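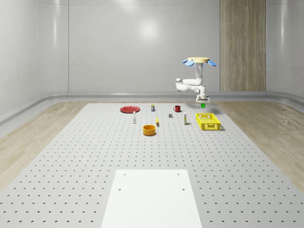 Vegetable beds on a windy hill, what to put for shelter before spring?

Posted by hillside_two in Small Farms and Gardens, 15th May

Hello to all. I am asking for advice about wind, and I hope this is the right part of the site. We moved to our land near Langate last year. It is 2 hectares, on the side of a hill, and the house is at the bottom where it is quiet. The vegetable beds are higher, because there the soil is deeper and the sun stays longer. The previous owners had made the beds already and we did not want to begin again.

The problem is the west wind. It comes up the valley and over the fence and there is nothing to stop it. In the summer I lost all the climbing beans in one night, and the tomatoes had so many broken stems that I stopped tying them. The leaves of the squash were brown on one side only, the side to the west. The wind also dries the soil very quickly. I water in the evening and by the next lunch time the top is like dust again.

My husband wants to build a solid fence from old roofing iron, which we have already behind the shed, so it would cost only the posts. I would prefer a hedge, but I know that a hedge needs years. A neighbor told us to buy the woven shelter cloth, and the farm store in Irent has it in rolls, but he also said that his own cloth was torn after two winters. So I am confused.

The side that needs shelter is 156 feet long. The beds begin very near to the fence, maybe four steps. We have a few sheep on the other side, and they eat everything they can reach. The ground is clay with stones. It is now getting cold and I would like to have something ready before planting time in the spring. What would you do first? And is it true that a solid fence is worse than nothing? I read this in one place and the contrary in another place.

Thank you for reading, I know it is long.

gumboots_and_tea
Member, 353 posts

Don't use the iron. We did it at our old place and it made an awful racket, and then one sheet came off and landed in the neighbor's paddock. Cloth is fine. Buy the good one.

Iltine Road Nursery Garden

I have grown vegetables on an exposed ridge for a long time, so I will try to answer each of your points. Excuse my English, it is my third language.

First, the solid fence. It is not always worse than nothing, but it does not do what people expect. The wind cannot go through, so it goes over the top and falls down on the other side with a lot of turning and pushing. Very close to the fence it is calm. A little farther away, the plants can be beaten from two directions. A barrier that lets approximately half of the wind pass gives a softer shelter, and the shelter reaches much farther. You can expect good protection for a distance of five to eight times the height, and a weaker effect after that. If your beds go back a long way from the fence, one barrier will not be enough and you will want a second one, lower, between the beds.

Second, the cloth. When a neighbor says that his cloth was torn, I always ask how it was fixed. Most people use staples directly into the post. Every gust pulls on the staple, the hole becomes bigger, and one day it opens like a zipper. Put the cloth against the post, put a thin wooden batten over it, and screw through the batten. Run a tight wire along the top and another along the bottom, and fold the cloth over the wire before you fasten it. Mine is fixed in this manner and I have replaced only one section, where a branch fell.

The posts matter more than the cloth. On clay with stones I would put them no more than eight feet apart and dig them deep, a third of the length in the ground if you can manage it. The end posts must have a brace. Do it now while the clay is soft but not yet full of water. In the middle of winter you will hate it.

Third, the hedge. Plant it this winter too, behind the cloth, on your side, so the sheep do not get it. Leave enough room to walk between the hedge and the first bed, because the roots will go looking for your water and your compost. With only four steps I would give up the first bed, or use it for something that does not mind, for example rhubarb. Ask what grows well in your own district. Choose small plants, they are cheaper and they take hold better in wind than the tall ones. Two rows, not opposite each other but in zigzag. Mulch them thickly and keep the grass away for the first two years, this is more important than fertilizer.

For the drying of the soil, the shelter will help a lot, but mulch also. I use old hay, a thick layer, after the ground has warmed up.

pilkington_flats

Agree with most of the above, but check your sheep fence before anything else. Ours leaned on the wire, pushed through and had the young hedge for breakfast. We had put in up to 3,000 seedlings across the whole farm that winter and the ones along the sheep side were the only ones we had to plant again. One electric wire on an outrigger fixed it.

Also grow bush beans next season, not climbing. They don't care so much.

hillside_two

Thank you very much to everybody. We measured how far the beds go back and it is more than I believed, so I think we will need the second low barrier also. My husband has agreed to keep the iron for the woodshed. I will ask in Irent about the battens, and the sheep wire we will do first.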